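Lists > Wemley Household Repair and Reuse > Archive > February > Re: Re-seasoning and old steel bowls

From: Noreen Cheema
To: wemley-reuse list
Subject: Re: Re-seasoning and old steel bowls

On a morning in February, Haris Hashmi wrote:

> Does anyone have a method for getting limescale and the brown
> heat marks off stainless steel without scratching it? I was
> given a box of mixing bowls and two stockpots when the canteen
> at Omport closed. Most are sound but they look terrible. I have
> tried washing-up liquid and a green scourer on one of them and
> now it has a dull patch the size of my palm. Also, is it worth
> doing anything about a dent near the rim? I'd like to pass them
> on to the lunch club if they can be made decent.
>
> Haris

Haris,

Stop with the green scourer. The dull patch is fine scratching and you won't get it back to a mirror finish at home, though you can make it less obvious. More on that further down.

Limescale first. White vinegar and hot water, half and half, left in the bowl for an hour, then a soft cloth. If the scale is thick, use citric acid instead. I use two heaped tablespoons to a litre of warm water. Rinse it well and dry it straight away with a tea towel, or the water round here will put a new set of spots on it before you have finished the next one. Don't use either of them with bleach, and don't leave bleach sitting in stainless at all. It pits the steel and the pits stay.

The brown and bluish marks on the stockpots are a different thing. They come from heat and vinegar alone may not shift them. Make a paste of bicarbonate of soda and a little water, rub it on with a damp cloth, and work in the direction of the grain. You can see the grain if you tilt the pot under a lamp. If that does nothing, one of the cream cleaners sold for steel pans will usually do it. Do a small piece on the base before you do the sides.
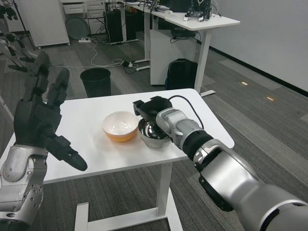 Stainless steel bowl on the right, under the end of the arm.

For the patch you scoured, the same cream cleaner on a cloth, with the grain, ten minutes at a time. It will blend the edges. For serving salad at a lunch club it really doesn't matter.

Dents. Leave a shallow one alone. If it stops the bowl stacking, put the bowl over something rounded and hard (Kamran Jafri has a wooden former he turned himself, and has lent it to me twice) and tap from the inside with a rubber mallet. Go slowly and from the outside of the dent towards the middle. A dent right on a rolled rim is harder and I would not try it. The roll can split, and then you have a sharp edge and a bowl that has to go for scrap.

While you have them all out, check these as well:

- Rivets on the stockpot handles. Hold the handle and rock it. If it moves, don't pass it on for hot food.
- Seams and the underside of the rim, where old grease collects. An old toothbrush and hot soapy water.
- Whether a magnet sticks to the base. If Yasir wants the pots for the induction hob, he needs one that does.

Noman Satti asked me the other month whether steel needs oiling like cast iron. It doesn't -- that is for iron and carbon steel. The two carbon steel pans that came from Kakakhel Road were rusty when they arrived and those did need scrubbing back, drying on the hob and wiping with a very thin coat of oil. Thin is the important part. I put too much on the first one and it came out sticky, so I had to take it off and start again.

If you want company, I will be at the Cestel hall from 2 until the tea break with vinegar, citric acid and a pile of cloths. Bring the stockpots, but leave the heavy one at home if you are coming on the bus. There is a step at the side door and the front one sticks.

One question back to you -- were there any lids in the box? I have three pots here without any, and would swap the smaller colander for a lid that fits.

Noreen

Recent threads on this list
Lids wanted, various sizes
Carbon steel pans: how thin is thin?
Rubber mallet, who has it?
Sharpening kitchen scissors
Kettle element, worth replacing?
Key for the side door at Cestel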